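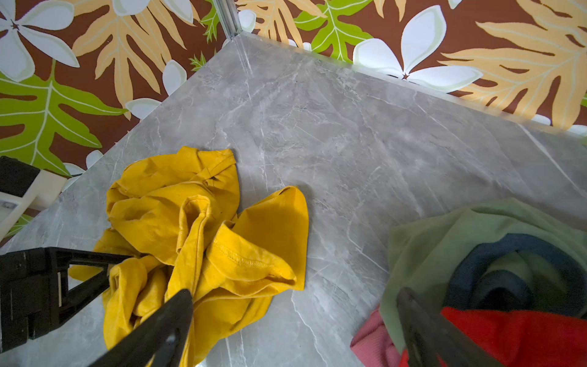 The laundry corner is finally in a state I'm happy to show people! I've been promising Leanne I'd get it finished since November, when the old shelving came down and we could get at the wall properly. The paper is the bit everyone asks about – chocolate brown with big leaves and flowers all over it – and yes, I know it's a lot for a place where you fold T-shirts, but I love it. The table is grey with white marbly veins (imitation, I'm not made of money) and it goes right up to the wallpaper. On it is a fairly typical load, with something mustard yellow in a heap and the rest piled up on the right – sage green, navy, a bright red and a bit of pink ribbed knit poking out at the bottom.

Stuart Kershaw did the papering for me, starting at 6 on a Tuesday evening and going home very late indeed. He wanted plain cream. We're still friends.

A few people have asked how I sort things. I used to do whites, darks and everything else, but now I just tip it all out and fold whatever comes to hand first. Knits get folded flat, never hung, and anything red gets washed on its own after what happened to Lorraine's pillowcases (sorry again, Lorraine).

The table cost me 104 pounds, second-hand, and the wallpaper was rather more than that, so please don't ask! If you want the name of the pattern, leave me a comment and I'll dig out the label off the last roll.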